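Household Objects and Their Claims
Handout 7: The table by the curtained wall
Course leader: Octavian Manole. Reading notes by Florin Crăciun.

Read this before the session and bring your own kettle box, manual or receipt if you still have one. Most people throw them out, and then they believe whatever they remember the label saying.

1. The kettle

Start with volume. A kettle is sold by its full mark and used at its lowest one. The Husar leaflet in your packet gives a fast boil time in large type. Look for the amount of water it was measured with. I have looked and I can't find it. A boil time without a volume is decoration.

"Rounded body for even heating" is on the Barkitz card. The heating is done at the bottom and the water moves by itself. A round kettle is harder to store next to a square tin, and I would like to see that on a card some day.

Handles deserve more attention than they get. A curved handle on the side puts the weight of the water out in front of the wrist. Try it full, then half full, and write down which one you would hand to your grandmother.

2. The puzzle cube

The cube has a reputation for making people clever. What we know is that people who practice the cube get faster at the cube. Florin's log from March has him doing 30 solves a week and losing his keys as often as before. Treat one man's log as one man's log, and treat the Ratell brochure ("sharpens everyday thinking") the same way. It doesn't say who was tested, or on what.

For our purposes the cube is a good object to talk about grip. It has flat faces, hard edges and layers that want to turn when you squeeze them unevenly.

3. Round red fruit

Apple or tomato? From across a room, people answer at once and with great confidence. Ask them what they based it on and you mostly get "the color." Stem, shoulder and shine are better evidence, and sometimes they still don't settle it. "I can't tell from here" earns full marks in this course.

4. Marked areas and curtains

A taped rectangle on a table top is a promise that things will stay inside it. See how long yours lasts at home. As for flowered curtains, the Zimeck catalog says roses "open up" a small room. Compared with what? Hang a plain one for a week first.

Task

Pick one claim from the packet. Write 700 words on what you would need to see before you believed it. Don't tell me whether you like the product. Drafts that use the word "quality" without saying what it means will come back unread.

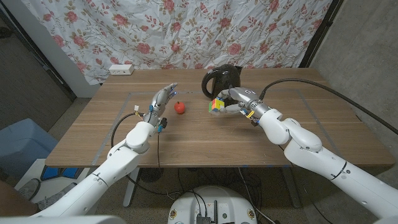 Fig. 1. Cube in a robotic hand, kettle and round red fruit on the table, with the rose curtain behind.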